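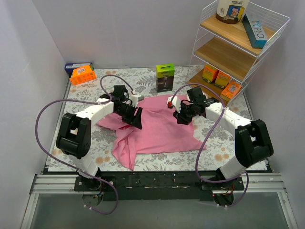 Ticket: floral table cloth slides when I fold laundry on it

Product: Castora table cloth, floral (pale gray, white and soft orange)
Bought from: Edotix online store
Opened: Sep 23, 2024
Status: waiting on reply

What's going on

Hi! I love this cloth, let me say that first, because the rest is me complaining. I do all my folding on it, and whenever I pull a sleeve or a hem toward me the cloth comes too. By the end of a basket it has crept over the front of the table and I have to stop and tug it all back. Smooth fabrics are fine. Anything that grips a little (my pink one is the worst, it just bunches up in the middle and takes the cloth along for the ride) is a pain. I fold the lower left corner over, and by the time I get to the other side the first fold has come undone.

The product page says "stays put on most surfaces," so I'm hoping I either missed a step or got an odd one.

What I've tried so far

First try: washed it on cold and hung it up, in case there was some finish on it from the factory. It came out softer and the colors held up great, but it slid exactly the same.

Second try: wiped down the tabletop with dish soap and let it dry overnight. Better for 2 loads, then right back to sliding.

Third try: put 4 clip-on weights along the front. This does work, but I catch my wrist on them and one of them snagged a sweater, so I took them off again.

Fourth try: a rubbery Bagheri drawer liner underneath, cut to size. The cloth stopped moving - hooray - but now there are little ridges showing through and I end up ironing them into things. I left it in for nine days hoping it would flatten out. Nope.

Current setup, since your form asks

The table has white walls on the left, back and right, so I can't tuck the cloth under on those sides without dragging the whole thing out. I keep a box with a green top near the back edge and an orange basket in the back left corner, and I'd been hoping they would pin the cloth down. They don't weigh enough to matter. The white wire shelves with the wood boards are in the back right corner, and those can stay where they are. Please don't tell me to clear the shelves, I've got them how I like them!

Side note on the Cedell spray

Your chat help suggested Cedell anti-slip spray on the underside. I haven't used it yet. The can says to test a hidden spot and I can't tell if it washes out. Does it? I wash this cloth every other week and I don't want to be buying spray forever.

What I'd like

Either a liner that's thin enough not to show through, or an exchange for the heavier version if there is one. I paid over $27 for this and I'd happily pay the difference. I'd want the same flowers though, if you still make them - last time I looked, the page had them out of stock until November.

Update, same evening

Tried double-sided tape on the front corners only. Holding so far, but I've done one small load on it and the pink one is still waiting.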